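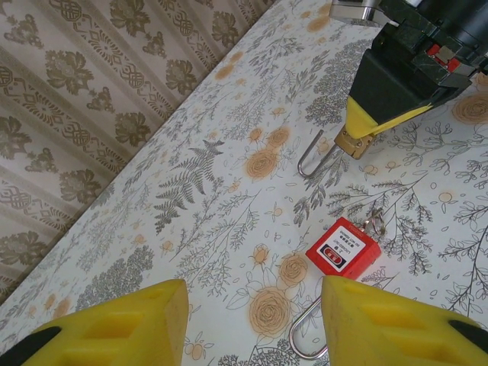 Old keys at the Wumar allotments: please bring them back

February 10, 2020

Dear members,

In October we wrote that the gates at Wumar would get new locks before spring. The work is now finished at the north gate and at the water hut, and the south gate will follow when the ground is less soft. The post there has to be set again in concrete, and the firm from Werkent does not want to do it in this weather.

Many of you still have old keys at home. The association has given out 971 keys in the years since the list was started, and most of them were never written off. Some 400 came back during the winter, many in envelopes without a name. If you sent yours in such an envelope, please tell the office your plot number, so that we can pay back your deposit. We cannot guess it from the key.

The new key costs the same deposit as before. One key opens both gates and the water hut. It does not open the tool store, which keeps its number lock, and the number will be changed on the same day as the south gate. You will find the new number inside the cover of your member book when you collect it.

Each plot receives one key. A second key is possible when two households share the plot, but both must sign the form. Please do not have copies made in the town. The shop in Zhuravel Street has made copies of the old key for several members, and these copies were the reason why the north lock became stiff and had to be opened with oil almost every week last summer.

Sheds are your own matter. The association does not keep keys for them and does not pay for what is taken from them. We had three broken sheds on the Kila side before the new year, all of them near the railway fence. In two cases the lock itself was still closed and the screws of the hasp had been pulled out of soft wood. If you want to improve something, begin with the screws. Bolts which go through the door, with a wide washer on the inner side, are better than a more expensive padlock. A lock that hangs outside in the rain should also get a little graphite powder once a year. Oil collects dust and after two seasons it is like glue.

We ask you also to close the gate behind you when you come with a wheelbarrow, even if you go out again after five minutes. The deer came in twice in autumn and the young fruit trees on 13 plots were damaged. The association spent 2,000 on fence repairs, and this money was planned for the compost place, which now must wait.

Keys can be collected at the office in the mornings. Bring the old key and your member book. Whoever cannot come may send a neighbour with a signed note.

The water will be turned on when the night frost is over, and we will put a notice on both gates.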